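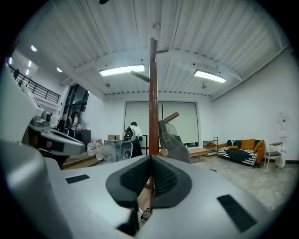 Visitors from the second group asked whether the guesthouse could have managed with half as many rooms, and whether the money might have gone into the kitchen instead. The question was put before the tour had left the front hall, and it set the tone for much of the morning at Simanjuntak House, the residential training center for hotel and guesthouse staff that opened its doors to member organizations on a Friday in June.

The reply from the center was that the number of rooms had been fixed by the teaching plan. Trainees work in pairs, each pair is responsible for a set of rooms for the length of a term, and a smaller building would have meant shorter courses. The kitchen, it was added, is due for renewal and will be treated as a separate project.

The delegation arrived at 10 and was divided into two groups. Ours began with the entrance and reception area, where trainees learn to receive guests, take coats and bags, and handle early arrivals. The furnishings are plain and of the kind found in small family hotels. The center has made a point of this. Most of its graduates go on to houses with fewer than a dozen rooms, and the instructors prefer that they learn on the equipment they will meet at work. A wooden coat rack is a standard item in the entrance halls of such houses, and trainees are taught to check the stand for balance when winter coats are hung on it.

From reception the group moved to the guest floors. Rooms are let to paying guests for most of the year at a reduced rate, with notice given at booking that the house is staffed by trainees. A room is inspected twice: once by the partner trainee and once by the floor instructor. The inspection sheet has 68 points, which several members of our group considered too many. The instructor present explained that the sheet is used in full only during the first term. After that, a shorter version applies, and the long one is brought back for the final assessment.

The linen room drew the most interest. Sheets and towels are supplied under contract by Plotura, which collects soiled linen in the morning and returns it the following day. The center formerly washed its own linen and still keeps two machines for table linen and staff uniforms. Members who run their own laundries asked for a comparison of costs. The center was not able to provide one on the day but has agreed to send it to the association's office, and it will be passed on to members when received.

Bookings and housekeeping lists are kept in a system from Vumach. The floor staff carry printed lists, which are corrected by hand and entered at the desk at the end of the shift. There was some discussion of this practice. The center's view is that a trainee who has written out a correction is more likely to remember it — a view not shared by everyone in the group.

Lunch was served in the dining room by second-term trainees. The menu was soup, baked fish with potatoes, and a plum cake. Service was attentive, if a little slow between courses, and the instructor in charge noted the timing of each course on a card for review with the class afterward.

The afternoon session dealt with placements. The center has 400 former trainees on its register and keeps in touch with them by letter each spring. Employers in the Lunov valley take a large share of each class, and demand there is greatest for staff who can cover both the front desk and the breakfast service. Houses wishing to offer a placement should write to the center before the end of the summer term, stating whether staff lodging is available. Lodging has become the main difficulty in recent seasons, and placements without it are seldom filled.

The visit closed at 3:30 with coffee in the garden. Members who left umbrellas or papers behind may claim them from the center's front desk. The association thanks the staff and trainees of Simanjuntak House for their hospitality. A second visit is planned for members who could not be given a place on this occasion, and applications will be taken in the order received.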